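The Orange Bottle and the Blue Shelf

When I moved to Trollden I had 22 boxes and no idea where my soap should live. In my first country we kept cleaning things under the sink, behind a small curtain, and my mother was the only person who could find anything there. My new flat has no space under the sink. So I began to look at how other people store their bottles, and it has become a quiet hobby of mine.

The best places to learn are the ones where people work. At Pundholm, where household goods are sorted before they go to the shops, I spent a long morning in March looking at bottles and shelves. I had expected everything to be white or grey. The colours surprised me, and I must say they cheered me up too.

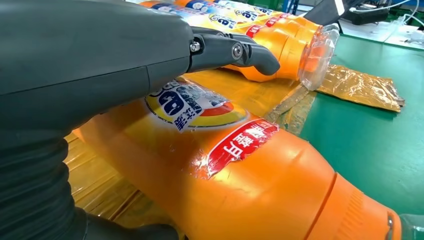
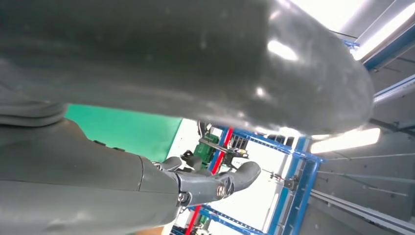
First picture: two orange bottles on their sides, with "60" on the labels. Second picture: blue shelving and a green panel.

A strong colour is a kind of help. You see orange from the doorway, even when you are not wearing your glasses, and you don't need to read the label. At home I now keep one colour for the laundry and another for the kitchen. It is a simple rule, but my family follows it, which they did not do with my written notes.

Scratches bother me less than before. A bottle that has been handled many times gets pale marks, and its label can wrinkle. I used to pour everything into glass jars because I found this ugly. Then I broke a jar on the stairs, and the cleaning took my whole evening.

For the shelf itself I chose metal with small holes along the bars. I bought mine second-hand from Onach for 100 dollars, and it is 980 millimetres wide, so it fits beside the washing machine with a little room for my hand. I painted it blue. The colour in the tin was darker than I had hoped, but I have grown used to it, and my neighbour has asked where she can buy the same paint.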